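Engström Interior Hard Wax Oil, Clear Matte
Home > Wood Care > Oils and Waxes > Interior

Clear oil and wax finish for indoor furniture, shelving and wall paneling. Dries matte. Brush, pad or lint-free cloth.

Sold in the small trial tin and the 3,000 ml can. The contents are the same. If a job needs more than one can, buy them together and mix them in a clean bucket before starting, as sheen can vary slightly between batches.

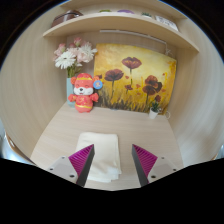 Pederdale, July

The clear matte is back in stock in both sizes. The can has a new lid with a wider pour lip, and the old plastic spout is no longer included. Orders placed before noon on Friday ship the same day.

What it is for

Desks, bookcases, cubbies, bed frames, window seats and interior doors. It works on bare wood and on wood that has already been oiled. It will not soak through varnish, lacquer or paint, so those have to be sanded off first. Do not use it outdoors or inside a shower enclosure.

On pale woods the clear finish gives a slightly warmer tone, close to what you see when you wipe the bare board with a damp cloth. If you want to keep the wood as light as possible, use Jilletti White Base under it and test on an offcut. Oak and walnut darken more than birch or pine.

Preparation

Sand with the grain and stop at a medium-fine grit. Very fine paper closes the surface and the oil sits on top in shiny patches. Vacuum, then wipe with a dry cloth. Fill nail holes before sanding. Most fillers take the oil differently from the wood around them and will show.

Applying

Stir from the bottom of the can until the sediment is gone. Put on a thin coat and work it into the grain. Wipe off whatever is still wet on the surface with a clean cloth. Let it dry overnight with a window open, then rub lightly with a fine pad and apply again. Two coats are enough for shelves and vertical panels. Desktops and seats can take another coat on the parts that get the most wear.

Shelf undersides and the inside corners of built-ins are easy to overload — oil collects there and stays tacky. Check them two hours after each coat and wipe again if needed. 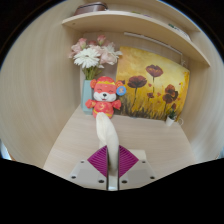
Wooden cubby with a red plush toy among the decorations.

Care and repairs

Dust with a dry cloth. For marks, use a cloth wrung out in water with a little mild soap. Scratches can be sanded and re-oiled locally, and the patch blends in after a few weeks. Leave a newly finished shelf empty until it has fully hardened, and keep rubber feet and vinyl covers off it for the first month.

Storage

Keep the lid tight and the can upright, away from frost. An unopened can keeps for two years.

Safety

Rags soaked in oil can heat up and catch fire on their own. Lay them flat outdoors to dry or put them in a lidded metal container filled with water. Keep out of reach of children.

Goes with

Stollik Oil Brush, wide
Stollik Fine Rubbing Pads
Jilletti White Base

Questions about coverage or color: ask for Edvin Dalen at the Pederdale counter, or use the contact form.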